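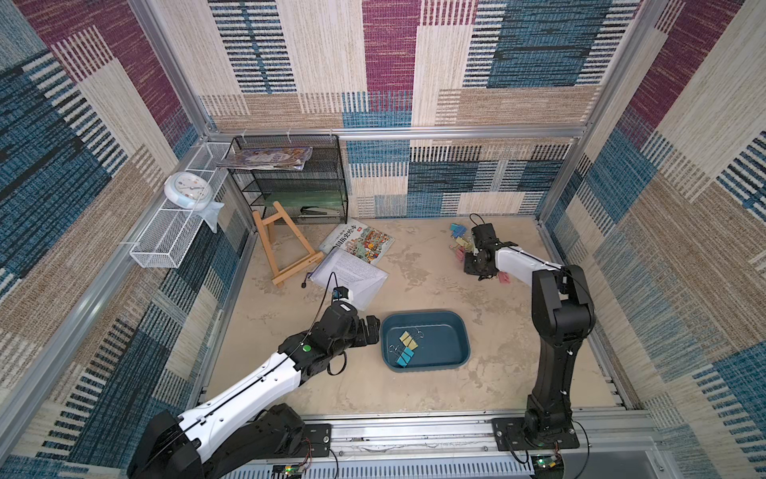
Gisela Valdebenito has kept the two arms at Skustham running for six years, and she remembers well the fault from November. The job was a simple one: pick up binder clips, put them in the tray.

"On run 392 the right gripper closed on a clip and did not open again," she told me. "The software said it was open. So the arm went on to the next position with the clip still in the fingers, and it pushed down on the floor."

She pressed the stop button. The arm held its position, but the motor at the wrist was already too hot to touch.

The cause was a cable with a damaged wire near the wrist. "It lost the signal for about 2 seconds, and the program kept the old value. For me this is the real fault. A cable will always break one day."

Now the program stops both arms when a signal is missing. Valdebenito also checks the cables by hand every morning, before she switches on the power.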